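Can a robot sort small parts into pigeonholes yet?
Asked by Wotutia

I do the packing for a small mail-order shop. We have 62 lines of little items, cards and packets mostly, and each has its own slot in a cardboard organizer. Refilling the slots takes me until 11 most mornings. Could a machine with a proper hand do this now, or is it still years off? I don't need it to be fast, just steady. 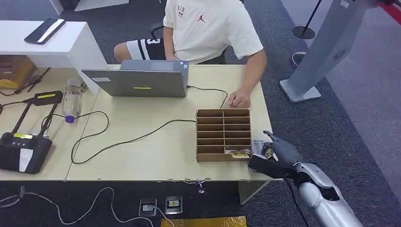 Bukico
Years off for a shop your size, I'd say. A person can feel when two packets are stuck together. A machine mostly can't. Buy a second organizer and get someone in for an hour a day.

Delyth Watkins
I'd be a bit more hopeful than that. Gripping is better than it was – thin, floppy things are still the hard part. A stiff card gives the fingers two edges to hold. A soft packet folds up and changes shape as soon as you touch it, and then it has to go into a slot not much taller than itself.

Handing over is worth thinking about too. If you pass the item across, the machine doesn't have to find it in a heap.
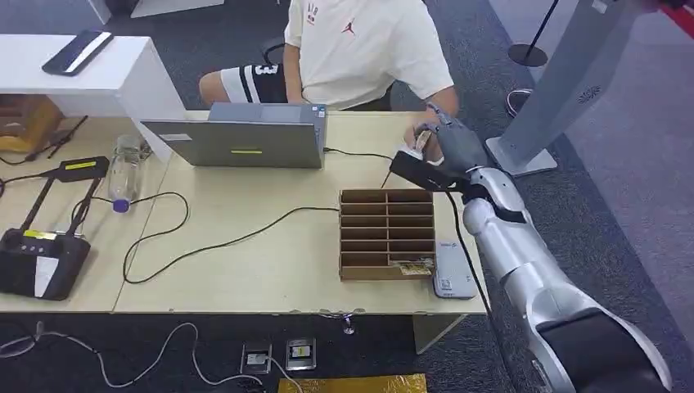 It does mean you're still standing there, so you save little time at first. I'd start with your stiffest items and widen the slots before spending any money. We timed ourselves at work and did 114 packets in almost half an hour by hand, so get your own figure before you talk to a seller.

Vaughan
Labels facing out helps whoever does it.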